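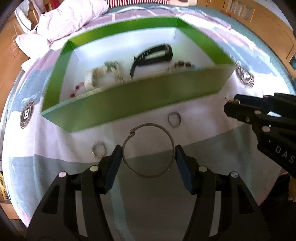
Fledow progress report, for the Llewellyn programme office

Last updated: March

Hello again from Prumel. It's been a busy stretch since the last one of these, and mostly a good one, though there's a chunk near the end about timing that I'd like you to read properly even if you skim the rest. As before, I've kept the maths out of the main report. The log files and the full test output are in the shared folder.

Where we are with the small objects work

You'll remember that Fledow is the software that takes two-handed demonstrations and turns them into something a planner can use: which hand picked what up, when it closed, where it let go. We spent the winter on big, friendly things like mugs and boxes of tea. Now we're on jewellery and hair accessories going into an open green box, and it's a lot harder! A bangle is mostly hole. Held upright between two pads it gives the tracker a thin dull hoop with a patterned cloth showing straight through the middle, and our old segmentation was quite happy to call the cloth part of the bangle.

The new version of Amura (our perception module) handles that much better. It now estimates the rim first and only then decides what to do with the inside, so a hoop stays a hoop when it's turned to face the camera. We also gave it a proper idea of a chain or a string of beads as one thing that changes shape. The previous release would see a bracelet on the sheet, then split it into several objects as soon as it bunched up, and the planner would dutifully try to fetch each one.

We have 800 recordings in the current set. Of those, 745 go through the whole pipeline and come out with a clean list of grasps and releases for both hands. The remaining 55 fall into two heaps. The bigger heap is beads tangled with something else, usually lying across a round metal object, and Amura can't settle on where one ends and the other starts. The smaller heap is plain tracking loss, when a hand moves quickly and everything smears. I have some ideas for the second heap. The first one is going to take proper thought.

A typical starting layout has an empty box in the middle of a plaid sheet with a bracelet, a watch, some beads, a bangle and a ring in front of it, and it gives the software plenty to get wrong. Stripes look like edges. The big round H emblems on the sheet were being picked up as objects for a while - flat, dark, nicely circular, exactly what the detector had been taught to like. I've added a check that asks whether a thing has any height before it goes on the list, and the emblems have stopped turning up.

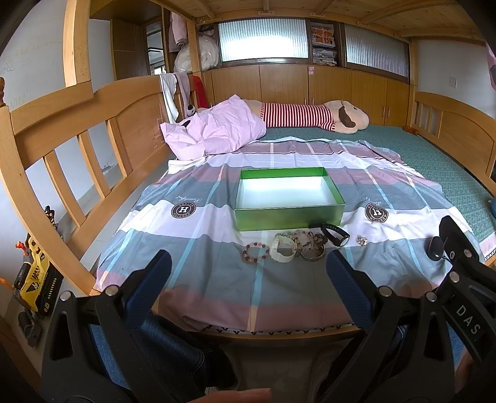
Working out which hand is doing what

This was the item you asked about last time, so a bit more detail. With two grippers in view, Fledow has to keep a separate story for each one and still know that both stories belong to the same job. We used to run the two hands as independent tracks and stitch them together afterwards. It was simple, and it fell over whenever both hands were holding something at once, which people do all the time with small items.

The tracks are now solved together. Each hand has its own state (open, closing, holding, letting go), and an object can only belong to one hand unless the software sees a handover. It sounds obvious written down, but getting it to run at a decent speed meant rewriting the data structure underneath, and that took up most of our February. I think it was worth it. The labels read like a sensible account of what somebody did, and I can hand them to the planner without going through them by eye first.

I also added a small viewer so we can scrub through a recording with both tracks drawn along the bottom. It's a bit ugly and the colours are terrible, but the whole team has it open all day. If you'd like a copy for your next review, let me know and I'll package it up.

Background clutter

We're working in ordinary rooms, and a bunk bed is about as ordinary as it gets. There are slatted rails, cupboard doors, ribbed glass with bright light behind it, soft toys, towels over the end of the bed. None of it matters to the job and all of it competes for attention. I had a go at masking everything outside the sheet by hand for a few recordings and gave up quickly. Amura now finds the work surface itself and follows it, folds and all, and treats anything beyond it as scenery.

The glass panels are still a nuisance. When the light through them is strong, the exposure shifts and dark items near the box lose their detail. A black watch strap and the black of a gripper jaw end up looking very alike.

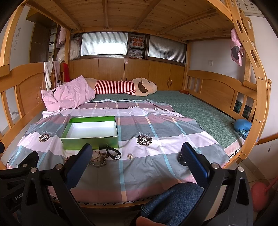

My current fix is to let the gripper's own joint estimate win the argument whenever the two overlap. We know the shape of the jaws and how they open, so any dark patch that moves with them gets counted as jaw. It's a blunt rule and it does sometimes swallow the end of a strap for a moment. I'd like to replace it with something smarter before summer, but it unblocks the planner work and I'd sooner have that moving.

Timing, and the bit I need a decision on

Our target was to run the tracking at 60 frames a second on a single desktop machine. One hand alone gets there comfortably. Both hands solved together don't, at least when the sheet has a lot on it, and the slow part is the bead model. I see two ways forward. We can simplify the bead model and accept a few more failures in that awkward first heap, or we can keep it as it is and do the joint solve after recording, with only a rough live preview.

I'd go for the second. The planner doesn't need live labels yet, and I'd hate to throw away accuracy we've only just got. It does change the wording of one of the milestones, though, so it needs your agreement.

Money and machine time are both within plan. There are 16 open issues on the tracker, mostly tidying up in the viewer and the export tool.

Next up

Tangled beads, mainly. After that I'll start feeding the joint labels into the Fledow planner and see whether it can propose a packing order that a person would recognise as sensible. I want to try it on layouts it hasn't seen, with the box moved and turned, before I say anything hopeful about it.

If you can let me have an answer on the milestone wording before the end of April, I can fold it into the next report and we won't lose any time over it.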